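Levham is a simulated two-armed service robot maintained as a rendered household cell at the Hiditz laboratory. The cell consists of the robot model, a furnished room and the scripts that load and reset both. It was assembled by Saimi Koskela on the Pylypenko physics engine and is used for testing arm control code before the code is moved to hardware.

Setup

The cell is loaded in a fixed order. The room geometry comes first, followed by the robot body, the two arms and the grippers. The view camera is attached to the robot model last and inherits its rotation from the link it is mounted on. A camera attached before the body has settled keeps the orientation of the unloaded link.

After loading, the arms are driven to a ready pose with the grippers raised ahead of the body and clear of each other. The ready pose is stored as a table of 14 joint values, one for each arm joint. Finger positions are kept in a separate file.

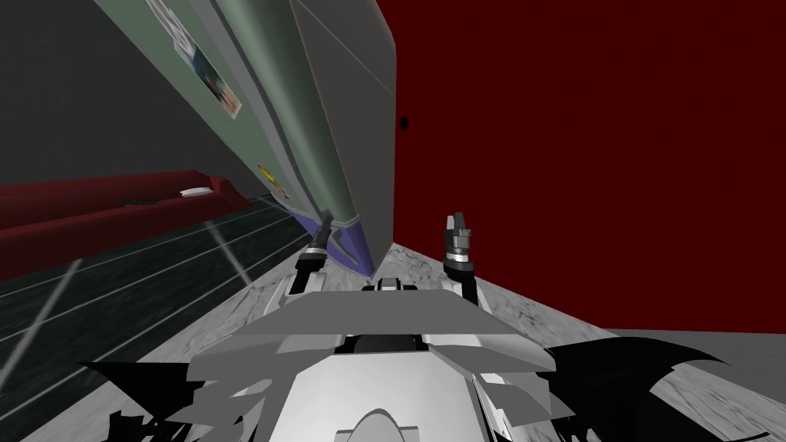 Joint values are checked against the stored table at the end of every load. A difference larger than the set tolerance stops the run and writes a line to the load log. Until version 112 the check covered only the left arm, and errors in the right wrist could pass into a test without notice. The present check reads both arms and the fingers. Grippers are tested open, then closed, then open again, with nothing between the fingers.

Collision shapes

Every visible part of the robot has a simpler hidden shape used for contact. The body shell is built from angular plates, and its contact shape is a group of convex blocks that follow the plates loosely. Using the visible mesh for contact is possible but slows each step, and thin plates tend to catch on one another. Furniture is handled in the same way. Floors are single flat planes regardless of the pattern drawn on them.

The most common fault in the cell is a mismatch between a visible part and its contact shape after one of them has been edited. The gripper then stops short of a surface or passes into it. The repair is to rebuild the contact shape from the current mesh and reload. Koskela's maintenance notes list the case as fault 1609 and advise against moving the shape by hand. 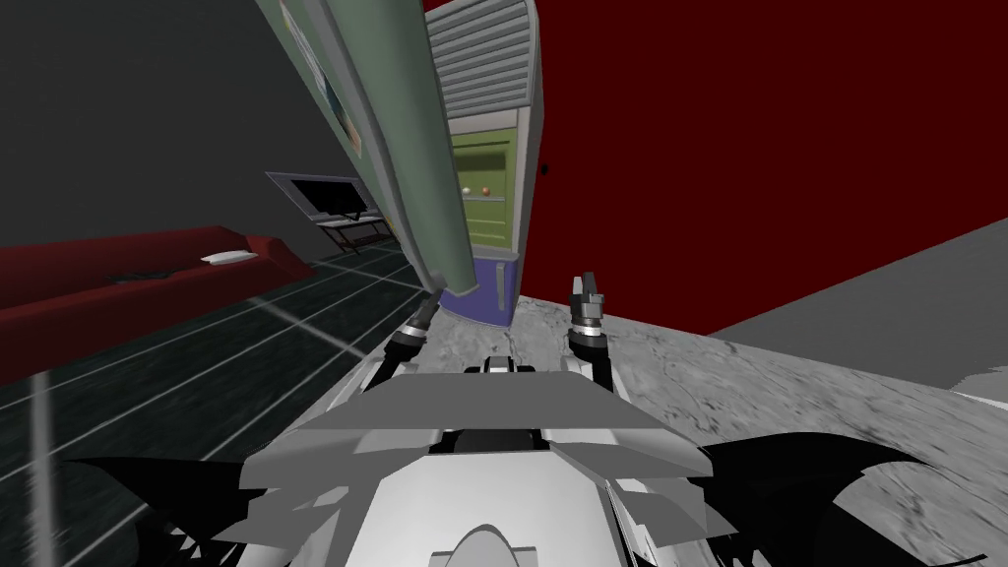 Camera alignment is the second regular maintenance task. The mount rotation is stored as a quaternion, and a wrong component order in the file produces a view rolled to one side while the physics remains correct. Roll is judged against long straight edges in the room. In the cell these include the sides of the tall cabinet with the slatted upper panel, the line where the red wall meets the gray one, and the grout lines of the dark tiled floor. If all of them slant, the rotation is read back from the mount and compared with the file before any furniture is moved. The mount can also be locked to the world axes, though this hides faults in the body pose.

Reset and upkeep

A reset returns the joints and any movable objects to their stored values without reloading the meshes. Small errors build up over repeated resets, and a full reload is made after every 100. The reset script was rewritten in February by Melquiades Ventura, who also moved the load log out of the scene folder. Scene files are kept in the Pretside archive with the matching engine settings. The current set is dated 10/3/25. Older sets can be opened but need their finger files converted first.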